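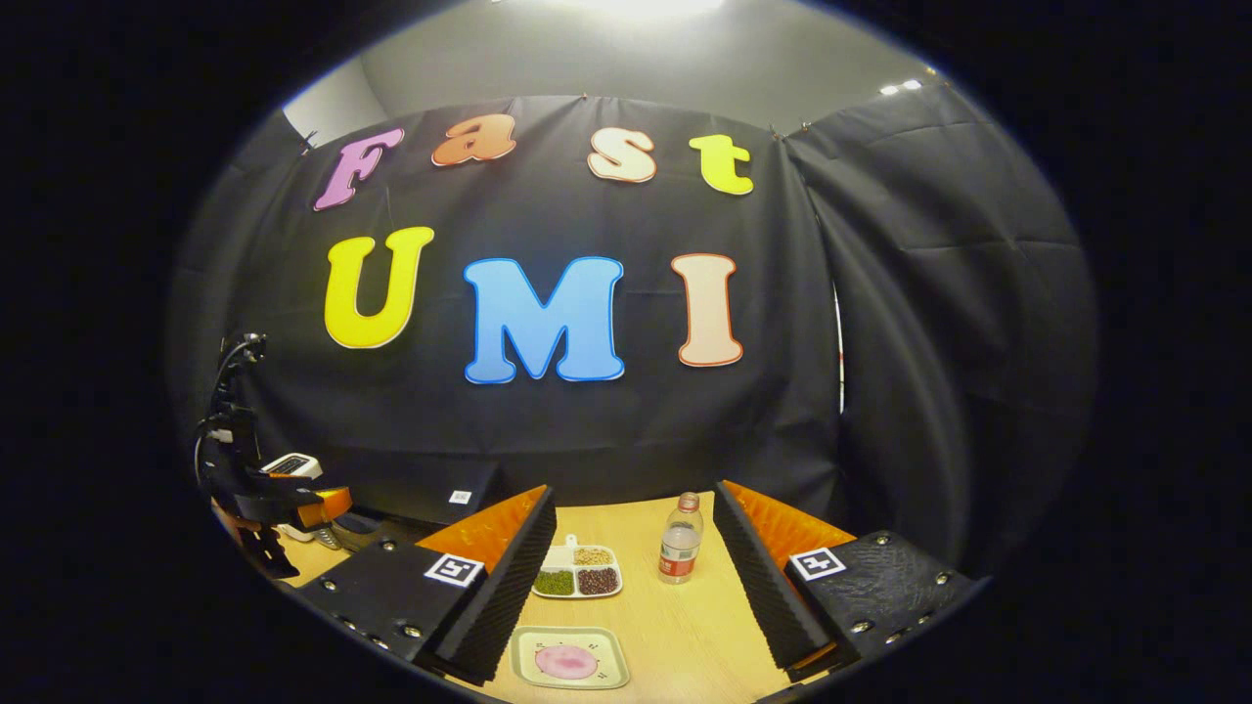
Die Bohne kommt zurück

Wer im Januar in die Küche von Danuta Ziółkowski tritt, riecht zuerst das Bohnenkraut. Auf dem Herd simmert ein Topf, der seit dem frühen Morgen dort steht, daneben warten Einmachgläser mit Sorten, deren Namen klingen wie aus einem alten Kinderbuch: Nonnenbohne, Forellenbohne, Schwarze Pletden. »Probieren Sie die mal pur, ohne Salz, ohne alles«, sagt sie und hält mir einen Löffel hin. Und tatsächlich: Das schmeckt nach Maronen, ein wenig nach Butter, und ich will sofort einen zweiten!

34 alte Sorten baut Ziółkowski inzwischen an, auf einem Hang oberhalb von Tivley, den die Nachbarn lange für zu steinig hielten. Angefangen hat sie mit einer Handvoll Saatgut aus dem Nachlass ihrer Tante. Die Bohnen lagen in einer Keksdose, beschriftet mit Bleistift, und gut die Hälfte keimte noch. Was für ein Glück, denn von der Schwarzen Pletden gab es zu dem Zeitpunkt keinen anderen bekannten Bestand in der Gegend.

Hülsenfrüchte hatten es hierzulande lange schwer. Sie galten als Arme-Leute-Essen, als Dose im Keller, als etwas, das man Kindern mit viel Essig schmackhaft machen musste. Dabei sind sie auch auf dem Acker großartig: Mit Hilfe von Knöllchenbakterien binden sie Stickstoff aus der Luft, und die Kultur danach profitiert davon. Ziółkowski sät deshalb im Wechsel, auf die Bohnen folgt bei ihr Dinkel, dann Hafer, dann eine Kleemischung.

Ein paar Straßen weiter unten kocht Marwa Berrada im Slaoui, einem Lokal mit 40 Plätzen, das abends meist bis auf den letzten Stuhl besetzt ist. Ihre Bissara, eine Suppe aus getrockneten Ackerbohnen mit Kreuzkümmel und sehr viel Olivenöl, stand anfangs gar nicht auf der Karte. Sie kochte sie fürs Personal, bis die Gäste fragten, was da aus der Küche so duftet. Heute kommt dazu ein Salat aus lauwarmen Bohnen und Graupen, mit Petersilie und eingelegter Zitrone, und wenn man mich fragt, ist der noch besser als die Suppe.

Berradas wichtigster Rat betrifft das Einweichen: über Nacht, in reichlich Wasser, und am Morgen frisches nehmen. Danach leise köcheln, nie sprudelnd, sonst platzen die Schalen. Salz gibt sie entgegen der verbreiteten Küchenregel schon am Anfang dazu. Im Sud bleiben die Bohnen anschließend bis zum nächsten Tag stehen, zugedeckt und kalt gestellt.

Im Frühjahr will Ziółkowski drei neue Sorten auspflanzen, darunter eine rosa gesprenkelte Stangenbohne von Saimi Kiiskinen, mit der sie seit Jahren Saatgut tauscht. Die Stangen dafür liegen schon hinter der Scheune.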